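Heltberg Trains Two-Armed Robot by Remote Control
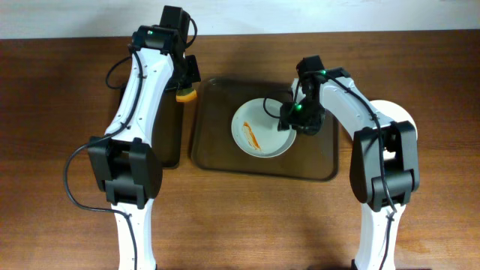 The two arms at work over a tray and plate at Heltberg.

Heltberg has begun teaching a two-armed robot to clear and clean dishes, with operators guiding every move by remote control. The company plans to record 1,975 runs of the task by the end of August.

Each run lasts 30 seconds, said project lead Eskil Solheim. Operators work in shifts and swap out after 62 runs.

"A bad run still gets saved — we just mark it," Solheim said.

The recordings go to software firm Pevix, which will use them to train the robot to do the job alone.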